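Lacson Fund – Small Grants
Progress report: Prurnurton Adult Reading Project
Period covered: January to June
Prepared by Afia Quartey

Where we are

The project is at its midpoint. We have 40 adults enrolled in evening reading classes, against a target of 40 for the full year, so we have closed the waiting list until September. Classes run from 6:30 to 8:00 in the two upstairs rooms at Rekum Hall. The downstairs room was promised to us from March but the heating there is still out, and we have gone on using the smaller rooms.

Attendance has been uneven. The beginner group holds up well. The intermediate group lost people in April when the packing plant changed its shifts, and Rommel Enriquez moved that group's start time to 7:15 to fit. Most of them came back. Two have not, and Rommel is still in touch with both.

Tutors

We started the year with 17 trained tutors and now have 21. Angelica Dizon ran the second training course in March over four evenings. She cut the section on lesson planning and spent the extra time on phonics, which the first set of tutors had asked for. New tutors sit in with an experienced one for three weeks before they take a pair of learners on their own.

We have one gap. None of our current tutors can take the Tuesday-style drop-in hour we described in the application, where people bring letters and forms they need help with. Angelica has covered it herself when she could. We would like to pay a tutor for this hour from the fall and will send a separate request.

Books and materials

We bought 175 books from the materials line. Most are short adult readers with large type, plus a set of local history booklets that the intermediate group chose. The order from Carkora came in two parts, the second five weeks late, and eleven of the titles were replaced with others at a higher level. Carkora has agreed to exchange these. The credit note is not yet in our accounts.

Workbooks are being used up faster than we planned. Learners write in them and take them home, and we had budgeted as if they would be shared. We expect to run out in October.

Testing

Heikki Leinonen carried out the first reading checks in February and the second in June. Each check takes twenty minutes and is done one to one. Results from June are still being entered. From the paper sheets, the beginner group has moved on most in word recognition and least in spelling. Full tables will be in the year-end report.
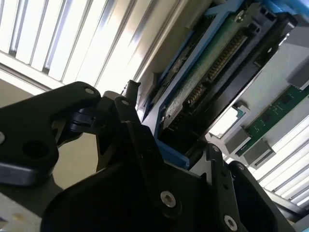
Spending

Rent and tutor training are on budget. Materials are over – mainly the workbooks – and travel is under, as fewer learners have claimed bus fares than we expected. Bienvenido Lumanlan, who keeps our books, suggests moving the unspent travel money to materials. We ask for your approval to do this. No change to the total is needed.

Next six months

Classes stop for August and start again in September. Before then we will reprint the learner handbook, settle the exchange with Carkora, and get a firm answer from Rekum Hall on the downstairs room. If the heating is not fixed by October we will stay upstairs through the winter and keep the groups at their present size.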